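How to Plan and Budget for a Small Tabletop Robot Arm Station

If you've gotten as far as getting a quote for an arm, you probably have a number in your head by now, and I'm going to be the friend who gently tells you to leave some room around it. When Eylül Kaplan and I set up the first station at Rusavel, we spent weeks comparing arms and perhaps one afternoon on the table, the work surface, the parts and everything else. The arm was fine. The everything else kept us busy until July.

So what follows is the way we do it now, in the order we do it. Our station is for pushing and sorting small objects on a flat surface, and if yours is meant for something heavier you'll want to adjust as you go, but the order should hold up pretty well.

Step 1. Write down the job before you look at prices

Get a sheet of paper and write one plain sentence about what the arm will do all day. Ours said "slide small blocks around a board with a rod and put them where they're asked to go." That sentence saved us a good deal of money, because sliding things needs only a simple rod at the end of the arm, and a gripper with moving fingers costs more to buy and more to keep going. If you think you'll need to pick things up in a year or so, ask the supplier now whether the mount will take a gripper later on.

Step 2. Measure the reach and the room

Tape out the work area on a table you already own. Have somebody stand where the arm will stand and stretch toward all 4 corners with a yardstick held to the arm's listed reach. It looks silly and it works wonderfully! Remember that an arm is clumsier at the very end of its reach, so I like to leave a hand's width to spare on the far side.

While you have the tape out, check the doorway, the outlet and where the control box will sit. We had to buy a longer cable the first week, and they aren't cheap.

Step 3. Price the table and the mounting

A light desk will shake, and then every position you teach the arm will be a little bit off. Ask for a quote on a heavy table or a bolt-down frame, and ask whether the top comes with holes already in it. A top full of holes costs more at the start – ours was an extra $235 from Kırmızıgül – but you can shift a board over or add a stop without getting the drill out again. Put the bolts and brackets on the same line of the budget so they don't get forgotten.

Step 4. Budget for the work surface and the objects

This is the line people leave blank, and I do understand, it feels like pocket change next to the arm. Still, write it in. Our wooden board and the first set of blocks came to $70, and we bought the same again as spares soon after.

Choose a flat board, a good deal bigger than the area your objects will take up, and fasten it so it can't creep. For the objects, mix up the shapes. Cylinders are easy to knock off course, while stars and hexagons like to catch on one another, and you'll want to practice with both kinds. Shoshana Haverford, who orders our supplies, asks for every shape in more than one color where she can get it. Do think about color against your background, too. If you'll be using a camera, blue blocks near a blue tabletop may give it more trouble than red or yellow ones, and it's worth asking for a sample before you order a whole box.
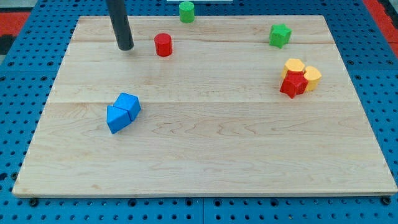
Step 5. Add up the yearly costs

Now make a second column, for things you'll pay for again. In ours we have the Susomeck software license, replacement rods, a service visit and a little something for worn blocks. For us that column came to nearly $2,325 in the first year, and I'd never have guessed it from the quote for the arm. Ask each supplier what happens to their price after year one, and get the answer in writing.

Don't forget people's time. Somebody has to set the objects out, reset them, and restart things when they stop, and those hours belong on the sheet even if nobody sends you a bill for them.

Step 6. Ask for a trial with your own objects

Before you sign, pack up your board and a few blocks and bring them along to the demo. Flerninari let us do this for a morning, and we learned that the rod we'd picked was too short for our table height. Swapping it on the order form took a minute. Write down which rod, which mount and which software version you tried, and make sure the same ones are on the final quote.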